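The Four-Day Week, Minus the Brochure

12/01/2018

The pitch usually arrives with a slide of a hammock. Work four days, get paid for five, and everybody comes back on Monday so rested that the output takes care of itself. I have sat through a lot of these pitches this year, and I came out of most of them wanting to see the overtime sheets.

Take Saten, a billing company in Flosilbridge with 22 people on staff. It dropped Fridays in June and has been telling anyone with a notebook how well it went. Sick days fell. Staff filled out a survey and said they were happier. The owner showed me a chart with a line going up, and when I asked what the line was measuring, he had to go and check. It was "engagement," which came from the same survey.

I don't doubt that people at Saten like having Fridays off. I would like it too. What I doubt is that five days of work fit into four without something falling off the truck. So I asked what fell off. The lunch hour, mostly. It is now half an hour, and a good many people eat at their desks. The weekly training session went. So did the habit of walking over to ask somebody a question, which has been replaced by a form.

Two former employees told me they checked their mail on Fridays anyway. One said the clients never agreed to a four-day week, so the calls kept coming and you could pick up or you could look bad. The owner calls this "a transition issue." It has been going on for five months.

Down the road at Woken, which makes machine parts and employs far more people than Saten does, the plan took another shape. The plant runs every day and always has. Managers offered the shop floor four shifts of ten hours, same pay, and called it a four-day week as well. It is a strange thing to put under the same name. Forty hours is forty hours, and a parent who gets home after the kids are in bed may not feel the gift of it. 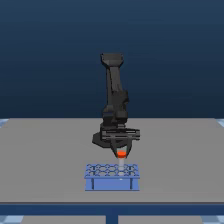 Keabetswe Mtshali would take the ten-hour shifts again tomorrow, and thinks people with desk jobs should stop feeling sorry for the ones who picked them. The extra day is when the car gets fixed and the dentist gets seen, without begging a supervisor for the time, and no survey is needed to know what that is worth.

Fair enough, and I have heard versions of that from others at the plant. But picking is the part I keep coming back to. The offer at Woken was open for 19 days and then the schedule changed for whole departments at once, including people who had voted no. Choice is a generous word for it.

Then there are the consultants. Swanepoel, the firm that advised both companies, charges $3,000 for a first workshop and sells a follow-up package after that. Its report on Saten runs to more than 2 dozen pages and does not compare the company with any similar business that kept its Fridays. I asked why. I was told that every workplace is unique, which seems an odd thing to say when you are selling them all the same plan.

None of this means the five-day week was handed down on a stone tablet. Plenty of office time is wasted, and a boss who cuts the Tuesday status meeting has done some good whatever else he does. There are likely jobs where four days really is enough. My guess is that many of those were four-day jobs already, with a fifth day spent looking busy.

If your employer brings it up, ask whether the client list has been told. Ask what happens to vacation days, and whether a holiday week still gets the extra day off (at Saten it does not). Ask who covers the phones. And get the hours in writing – the daily ones as well as the weekly total.

Saten will decide in the new year whether to keep the schedule. The owner says the answer is almost certainly yes. He told me so by phone, from the office, on a Friday.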